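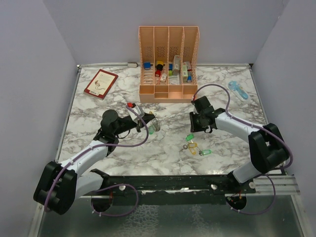
Projects > Design and Technology > Student Reports
Overview Method Findings Sources
5 min read

Desk organizers are sold on how many compartments they have, and our project looked at whether people use those compartments the way the maker expects. We worked from the kind of desk storage used at Kerkberg College, where most first-year students share a study table and have very little drawer space. The peach plastic organizer we used for sorting has four tall compartments with four small open trays along the front. Boxes went upright in the tall part, and smaller things ended up on the floor of some compartments in front of them. The book with the dark red border stayed on the tabletop to the left, and the blister package lay on the other side.

Before sorting anything we sent out a short survey in May. We got 206 replies. Of these, 39 came from students who said they had stopped using a desk organizer in the past year. The most common complaint was that small items fell behind taller ones and were forgotten. The next was that the front trays filled up with things that had no other place, such as coins, caps and old receipts.

We then wrote 2 sorting rules and tried each of them. Rule A groups items by type, so that all boxes go together and all small items go together. Rule B gives each compartment a mix, with the tallest item to the side or the back and the shorter ones in front. Rule A looked neater at first, but the compartment for small items turned into a heap and we had to take most of it out to reach one thing. Rule B took longer to set up – we changed our minds several times about the third compartment – but it was easier to use afterwards.

We also read the storage guide published by Vundari, which recommends leaving the front trays for things used every day. Our group did not agree on this. Two of us thought an open tray should be kept clear so there is somewhere to put a thing down for a minute. We left the question open in our findings.
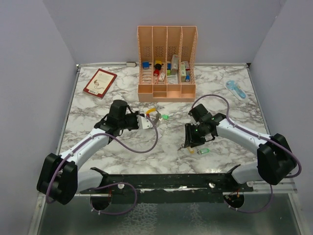

Should a book go in the organizer if it fits?

Leave it on the table or on a shelf. A book fills a whole compartment and hides whatever is behind it, and it has to come out every time someone wants to read it.

Limits of the project: we tested one organizer only, and all of the people who tried the rules were from our own course. The survey did not ask about desk size, which we should have included. If the project is continued next term, we would like to compare a model with lower dividers and to repeat the sorting with packaging left off, as the packets took up more room than we planned for.

Report submitted November 1, 2024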